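ハンメリ財団（Hämmerli）
助成ご担当　メヒティルト・レーナー様

いつもアイヴウッド（Ivwood）フットボールクラブを気にかけてくださり、ありがとうございます。前回の報告から少し間があいてしまいました。リーグ戦の終盤と体育館の引っ越しが重なり、書こう書こうと思いながら6月になってしまったことを、まずお詫びします。そのぶん今回はお伝えしたいことがたくさんありますので、お茶でも飲みながらゆっくり読んでいただければうれしいです。

## トップチームと育成の連携

いただいた助成の柱である「18歳から21歳までの選手の出場機会づくり」ですが、今季は思っていた以上に前へ進みました。とくに大きかったのは、冬の移籍期間にゴールキーパーのマユリー・カンパンをスコラー（Skoller）へ期限付きで送り出したことです。うちでは正キーパーの控えが続き、本人も練習ではよく声を出しているのに試合の朝になると口数が減る、という状態でした。スコラーは一つ下のリーグですが、着いた翌週からいきなり先発で、初戦は三失点。帰り道に電話をくれたときは正直こちらがどう声をかけようか迷いました。それでも次の試合も使ってもらえて、春にはPKを止めて新聞の地方版に小さく名前が載りました（切り抜きはクラブハウスの掲示板に貼ってあります！）。

来季はアイヴウッドに戻る予定です。正キーパーの座が約束されているわけではありませんが、監督のクレメンティナ・ノゲイラは「やっと本当の競争になる」と言っていて、私もそれを楽しみにしています。

逆に、うまくいかなかったこともあります。フォワードの若手をもう一人貸し出すつもりで話を進めていたのですが、先方の監督交代で白紙になりました。書類はほぼ揃っていたので残念でしたし、本人には待たせただけになってしまいました。その後はセカンドチームで右サイドに回り、最後の四試合に続けて出ています。本職ではないのに、クロスの質はむしろ良くなりました。

## 練習環境

練習の負荷を記録するFlondixは、秋に導入してからようやく全員が使うようになりました。最初は入力を忘れる選手が多く、ノゲイラがロッカールームで毎回呼びかけていたのですが、練習後の着替えの前に入力する決まりにしてからは、抜けがほとんどなくなりました。数字そのものよりも、「昨日は眠れなかった」という一言が書いてあると、その日のメニューを変えられるのが助かっています。太ももの張りを訴えた選手を早めに休ませ、二週間後の大事なアウェー戦に間に合わせることもできました。

第2グラウンドの照明については、夜8時以降も使えるよう市と話を続けています。隣の住宅の方々から光の向きについてご意見があり、北側の二本だけ角度を変えることになりました。工事は夏休みのあいだに終わる見込みです。それまでは、遅い時間の組は体育館で少人数のボール回しをしています。狭いところでの判断が速くなった、と喜ぶ選手もいれば、床が硬くて膝にくるとこぼす選手もいますので、週に一度だけに抑えました。
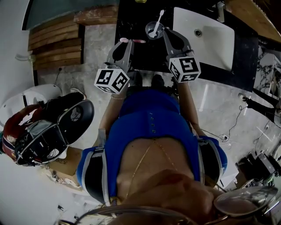 *クラブハウスの黒いカウンターで*

## 地域の子どもたちの大会

春の少年少女大会には86人の申し込みがありました。昨年は雨で途中打ち切りになり、せっかく来てくれた家族に申し訳ない思いをしましたので、今年は午前の部と午後の部に分け、雨が降っても半分は試合ができるように組み直しました。結局よく晴れて、心配は空振りに終わりましたが、分けたこと自体は好評でした。小さい組が先に終わって、お昼を食べながら大きい子たちの試合を見られるのです。

審判はトップチームの選手が交代で務めました。ふだん判定に文句を言う側の選手たちが、九歳の子に「今のはハンドじゃないの？」と詰め寄られて困っている様子は、見ていてなかなか愉快でした。大会のあと、女子の組から体験練習に来たいという問い合わせが続いていて、秋から一クラス増やせないか、ノゲイラと相談しているところです。

## 会計について

今期の助成金のうち、遠征バスの費用は見積もりより400ユーロ少なく済みました。スコラーとの合同遠征が二回あり、バスを分け合えたためです。このうち200ユーロは、先日お電話でお許しをいただいたとおり、キーパー用の練習ネットの買い替えに充てました。残りは来期へ繰り越し、女子クラスのボール代に使わせていただければと考えています。もし別の費目のほうがよろしければ、遠慮なくおっしゃってください。領収書の写しは、ヴァレンティン・ガッサーがまとめて別便でお送りします。

一つご相談があります。体育館の使用料が来期から20パーセント上がると連絡がありました。照明の工事が予定どおり終われば使う時間も減りますので、今の予算の中で収まると見ていますが、工事が秋にずれ込むと足りなくなるかもしれません。七月の半ばには見通しが立ちますので、そのときに改めてご連絡します。

## 夏から秋にかけて

- プレシーズンの練習は七月の第二週から。最初の一週間は走り込みとボールを使う練習を半分ずつ
- マユリー・カンパンの復帰と、キーパー三人体制での練習試合
- セカンドチームから二人をトップの合宿に参加させる（人選はまだノゲイラの頭の中です）
- 女子クラス増設の可否を八月末までに決定
- 期限付き移籍の新しい受け入れ先探し。今度は候補を二つ持って動きます

プレシーズンの練習試合の日程が固まりましたら、レーナー様にもお送りします。去年お越しになったときは風が強く、スタンドで震えていらしたことをみんなが覚えていて、次は暖かい日にぜひ来ていただきたいと申しております。マユリーも、スコラーでの話を直接したいそうです。

どうぞお身体を大切に。またお便りします。

アイヴウッド フットボールクラブ
育成担当　ヴァレンティン・プラントル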